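Flellerlow Swap Shelf Heads Into Its Second Winter

2025-01-12

Great news for anyone with a stack of paperbacks by the bed! The Flellerlow swap shelf is back for a second winter, and it has grown a lot. Neighbors brought in 2853 books between the November opening and New Year, everything from cookbooks to fat old sea stories, and most of them have already gone home with somebody new.
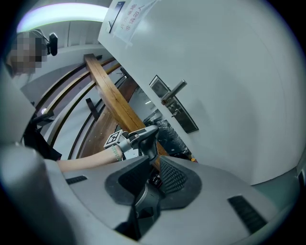

The rules are as easy as ever. Bring a book, take a book, and if you have nothing to bring, take one anyway. You don't need a card and there are no due dates (hooray). Mysteries go fastest, with gardening close behind, and picture books hardly touch the shelf before small hands find them.

Cunha, the bakery on Gidley Street, has started a shelf of its own next to the bread counter. It holds 200 books and is already full, so please drop donations at Flellerlow for now.
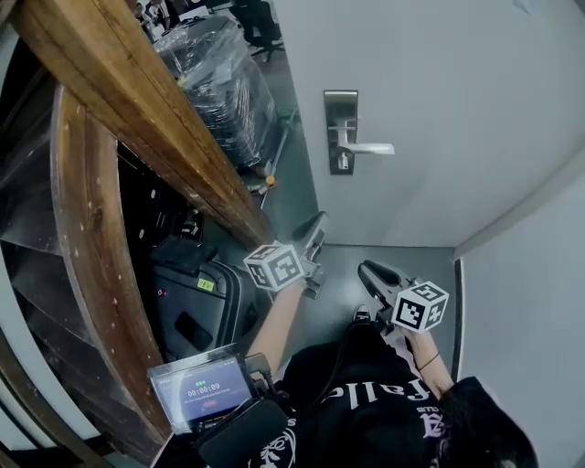

Puzzles are welcome this year too! Tape the box shut and write on the lid if a piece is missing. Two of the jigsaws handed in so far are monsters that will keep a family busy through the whole cold spell, and there's already a friendly waiting list for both.

Still wanted: large-print novels, books in Spanish and Portuguese, and anything on birds. Please leave encyclopedias and old phone books at home.

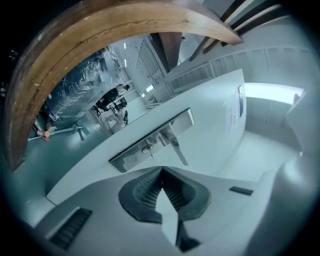

Coming Up Next

Soup and Stories returns at the end of the month, with reading aloud for all ages. Bring a mug and a favorite page or two.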